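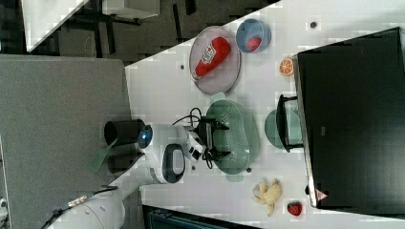 Helpers wanted: kitchen table arm build, Evinthorpe shared workshop

We are looking for two people to join a small robot arm build at the Evinthorpe workshop in Drendby. The work is part-time and paid by the session. It starts in June and runs until the arm can tidy a table of play food and crockery without a person stepping in. You do not need a degree or a background in robotics. You do need patience and a steady habit of writing things down.

About the build

The project is called Drisance. It was started by Illia Symonenko and Nadiia Horobets, who wanted an arm that could put kitchen things away at home. We bought the arm second-hand. The table, the control software and most of the cabling are our own work. The long-term plan is for it to live in Nadiia's kitchen, but for now it stays in the workshop, where there is room to walk round it and a switch on the wall that cuts the power.

At the moment we are working on picking things up by the rim. The colander is the main test piece. It is light and it is full of holes, and the fingers have to close on a narrow edge. We also use a plate, a bowl, a toy ketchup bottle and several pieces of toy fruit. The toaster oven is there as an obstacle and will later be something to load.

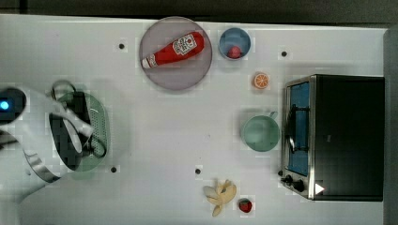 Gripper on the strainer, with the bottle, bowl, mug and toaster oven on the same table.

What you would be doing

Most of a session is spent driving the arm by hand through a task, then putting the objects back and doing it again. We need 900 clean runs of the colander task and 300 of the bottle task. By the end of last month we had 2885 runs of all kinds on the drive, but a lot of those were made before we changed the fingers and will have to be left out.

The rest of the work is a mix:

Laying out the table from a printed card before each run.
Marking each run as good, poor or failed, with a line on what went wrong.
Checking cables for rubbing at the wrist and the base.
Printing and fitting spare finger pads.
Sweeping up. Everyone does this, including Illia.

One of the two places leans towards the bench side. If you can solder, crimp a connector and read a simple wiring drawing, please say so. The other place is mainly driving and note keeping, and we will teach all of it. Training takes two sessions.

Hours and pay

Sessions are three hours long, either from 9.30 in the morning or from 6 in the evening. We would like each person to do two a week. The full fee is 900 pounds per person for the block, paid in three parts, and travel within Drendby is covered. If you have to miss a session, tell Svitlana the day before and it can be moved. We can't offer remote work.

Who can apply

You must be 18 or over and able to stand for an hour at a time, though there is a stool for the driving. Good eyesight, with or without glasses, helps with the small gaps. Left-handed people are very welcome – both of our current drivers are right-handed and we suspect it shows in the data.

The workshop is on the ground floor with a level entrance. The lathe room next door can be loud in the evenings, and ear defenders are on the hook by the door.

How to apply

Write to Svitlana Nechyporuk at the workshop desk, or leave a note in the Drisance pigeonhole. Half a page is plenty. Tell us about one thing you have built, mended or taken apart, and which sessions you could do. We don't need a CV.

Zoriana Romaniuk will ring everyone who writes. After that we ask people in for an hour to try the controls. The hour is paid whether or not you are taken on. Bring flat shoes and tie back long hair.

Questions about the wiring or the fingers should go to Zakhar Holovko, who is at the bench most evenings from 7.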